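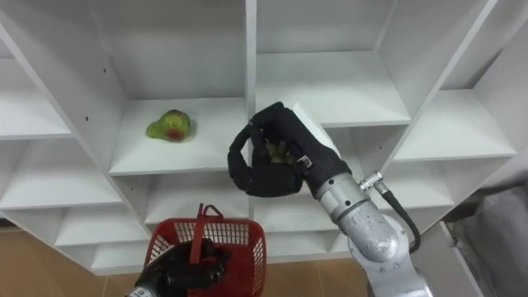 Chapter 2
Fetching and Putting Away: Are Machines Ready for Chores?

Print this page | E-mail this page

Think of the last time you picked up a pear or a mango and dropped it in a basket. You probably can't remember it, and why should you? Your hand has done that sort of thing well over 1,000 times, and it learned long before you could read a chapter like this one.

When Akinyi Kombo and Oduor Massawe set out to teach a machine to gather fruit from a set of cubbies, they began with the very same errand (and a good deal of patience!). One hand minds the basket while the other goes in among the shelves, and every cubby has walls, a floor and a ceiling to bump into.
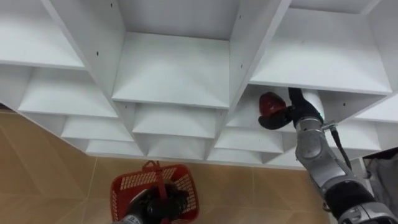 Page 60

Reaching into a cubby like the one on page 60 takes more care than reaching across an open table. The fingers have to go in past the front edge, close on something smooth and round, and leave whatever stands behind it in peace. You and I do all of this while chatting about supper.

So, can machines do our chores yet? Some of them, some of the time, and slowly, is the fairest answer I can give you. Before you read on, look at the apple and decide which way you would bring your own hand in.
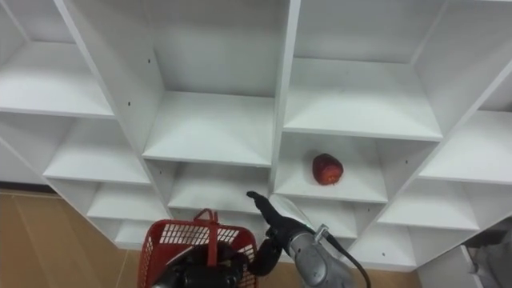 Figure 2. A red apple in its cubby, with the hand and the basket close by.

Print this page | E-mail this page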